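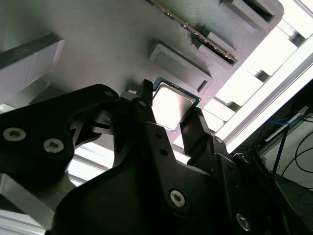 Progress report to the Nornico fund, 2022-02-01
Prepared by Mercedes Villca, Coltier refurbishing bench

Dear friends at Nornico,

Thank you again for your patience over the winter! We have had a busy stretch, and I am glad to say the desktop work is moving along nicely, even if it started slower than I would have liked (the parts shelves took us most of September to sort out).

Holding the parts

A good deal of your grant went into the gray boards that keep small parts in one place while a computer is open.

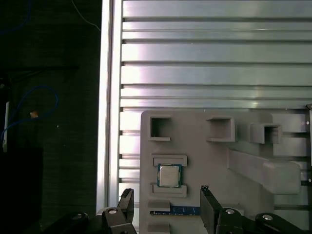

Gray fixture board on the aluminum work surface.

We are on our third layout now, and I think we have the spacing right. Processors are the pieces I fuss over most, and I have asked everyone to take their time with them.
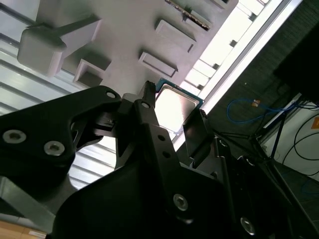 It does mean each computer stays on the bench a little longer, but I would rather explain that to you than throw away a good chip.

Desktops so far

We have taken in 104 desktops and finished 47. The rest are waiting their turn, and six of those need a power supply we have on order from Nodberg.

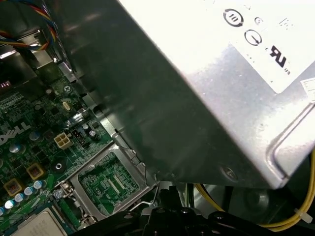 Money and next steps

We have $3,027 left in the parts budget, which should carry us through the Escobar delivery. I will write again when those machines are out the door, and you are welcome to stop by before then.

Warmly,
Mercedes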